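Home Gigs Festivals How-To Contact

How to do a one-day music festival without wrecking yourself

I've done a fair few of these now, and my first one was a disaster from the car park onwards. Wrong shoes, flat phone by mid-afternoon, missed the only band I'd paid to see because I was in a chip queue. So when my cousin messaged asking what to do for her first Rurkum in September, I started typing and didn't stop, and you may as well have it too.

Start with the timetable. Rurkum usually puts the set times up the week before, and the minute they're out I go through and mark 4 acts I'd be properly upset to miss. Only four! Everything else is a bonus. I used to highlight half the program and spend the whole day jogging between stages, catching the last two songs of everything. If two of your four clash, pick one now, at home, while you're calm. Don't leave it to a group vote in a paddock.

Take a screenshot of the map and the times. The reception out there falls over once the crowd builds up, and the official app needs a signal to load (why??). I also write my four on a bit of card and stick it behind my phone case.

Getting there: gates open at 11 and I like to be in the line a bit before that. The shuttle from Oltlow station is the way to go if you can stand being squashed. Driving is fine on the way in and horrible on the way out. If you must drive, park nose out, as near to the exit lane as they'll let you, and take a photo of the closest light pole or flag. At midnight every row of that field looks the same, and you'll be wandering about pressing your key and listening for a beep with everyone else.

Eat a real breakfast. I mean it, eggs, toast, the lot. Food inside is decent these days but the queues between noon and two are shocking, so I have a big feed at home, then grab something at half past three when everyone's watching the main stage. The dumpling van near the Tremen tent has never let me down.

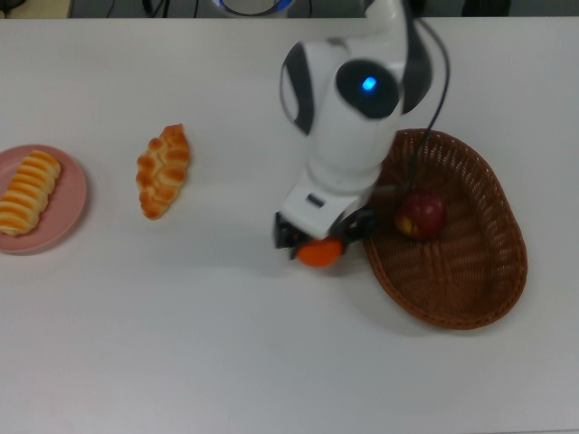
Now, your bag. Keep it small, and check the size rule on your ticket before you leave, as they do send people back to their cars. Mine has sunscreen, a rain poncho, an empty water bottle (they'll tip out a full one), a power bank, earplugs, a few tissues and a pair of dry socks in a zip bag. The socks are my favourite thing in there. Changing your socks at sunset is like getting new feet.

On earplugs: please wear them. I bought the proper music ones a couple of years ago and I can still hear everything, it's just that my head doesn't ring all the next day. Put them in before you get near the speakers, and keep a spare foam pair for whichever mate forgot theirs.

Pick a meeting spot that isn't "by the bar". There are several bars. We use the left-hand side of the sound desk at whichever stage is headlining, and if anyone goes missing we meet there on the hour. It also happens to be where the sound is best, so you don't mind waiting.

Speaking of sound, the Saavedra stage is the little one down the back and it only holds 800. They close the entry once it's full, and they don't care how far you've walked. If one of your four is playing there, get in during the act before. That's how I ended up seeing Benedek Hajdu last year, who I'd never heard of, on his own with a borrowed organ and a very bad cold. He was the best thing all day and I've bought both his records.

Then there's getting home. You've got two good choices: leave during the second-last song, or stay put for a good 40 minutes after the end with a hot drink. Anything in between and you're standing in the shuttle queue in the cold with the whole crowd. I'm a stayer. My sister is a leaver and has missed the encore every single time, and says she doesn't mind.

Leave a jumper and some water in the car or at the bottom of your bag, and don't book anything for the next morning.

1,239 shares | 11 comments

Related
What to wear when the forecast says "possible showers"
Oltlow shuttle: where to catch it and when to give up
Small stages worth turning up early for
Our favourite earplugs, tested at very loud gigs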